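La habitación de arriba

En diciembre alquilé la habitación de arriba de una casa en la calle de la estación de Pravia. La dueña me pidió 252 euros al mes y me dio dos llaves, una grande y una muy pequeña. De la pequeña no me explicó nada y yo no pregunté, porque en aquel tiempo todavía me costaba hacer preguntas en español por teléfono o en una escalera.

Yo venía de Fleltville, un lugar donde las casas tienen moqueta en todas partes, también en el baño. Cuando entré en la habitación de Pravia y oí mis zapatos sobre la madera, pensé que molestaba a los vecinos y me los quité. Durante toda la primera semana caminé en calcetines. Por la noche el río hacía un ruido muy bajo, que yo confundía con la nevera.

En mi maleta traía un rollo de fieltro oscuro. Era de mi padre, que trabajó muchos años en un taller de Farkside, donde se forraban cajones y cajas para instrumentos. Cuando el taller cerró, cada trabajador pudo llevarse una cosa. Otros eligieron herramientas. Mi padre eligió el fieltro, y mi madre no le habló hasta la cena. Después el rollo estuvo años encima de un armario, y con él las cartas y la regla de metal.

Una tarde lo extendí en el suelo. Medía 93 centímetros de ancho y el largo no lo supe, porque no cabía entero entre la cama y la puerta. Olía todavía al taller, o yo quería que oliera. Decidí forrar con él la mesa, que era blanca y fría y donde el plato resbalaba un poco cuando yo cortaba el pan.

Compré un cuchillo en la ferretería. El hombre me preguntó para qué lo quería y yo contesté «para la mesa», y él me mostró los cuchillos de cocina. Tuve que hacer con la mano el gesto de cortar una tela. Él lo entendió, y me enseñó también la palabra «cúter», que yo apunté en un papel, aunque es casi una palabra inglesa.

No corté esa noche. Me senté y pensé en cómo lo hacía mi padre. Él no dibujaba nunca la línea. Pasaba el dedo por el fieltro, hacia un lado y hacia el otro, hasta saber en qué dirección estaba acostado el pelo, y luego cortaba sin respirar. En las esquinas nunca dejaba una punta. Hacía una curva pequeña, como un hombro, y decía que las puntas son lo primero que se levanta.

Empecé por la mañana, a las nueve, con la regla de metal y la ventana abierta. El primer corte me salió recto. El segundo también, pero más largo de lo que necesitaba. Al llegar a la curva se me fue la mano, paré, y me comí una naranja de pie antes de seguir.

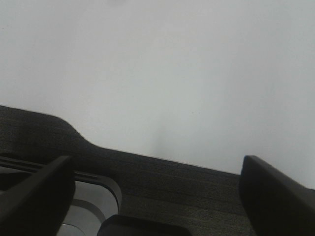 El borde largo del fieltro y, a la izquierda, la curva.

La curva no era como las de mi padre. Las suyas parecían hechas con una moneda. La mía tenía un poco de duda en el centro, y si se miraba despacio se notaba el sitio donde yo había parado. Pasé el dedo por encima, hacia un lado y hacia el otro. El pelo estaba acostado hacia la ventana.

A mediodía subió la dueña con un sobre del banco que había llegado a nombre de un tal Joshi, el inquilino anterior. Miró el fieltro y preguntó si era para el gato. Le dije que no tenía gato. Ella dijo que era una pena y se sentó en mi única silla.

Entonces le pregunté por la llave pequeña. Me salió la frase entera, sin parar. Me dijo que era del buzón, y que bajara a mirar, porque tenía algo desde hacía unos días.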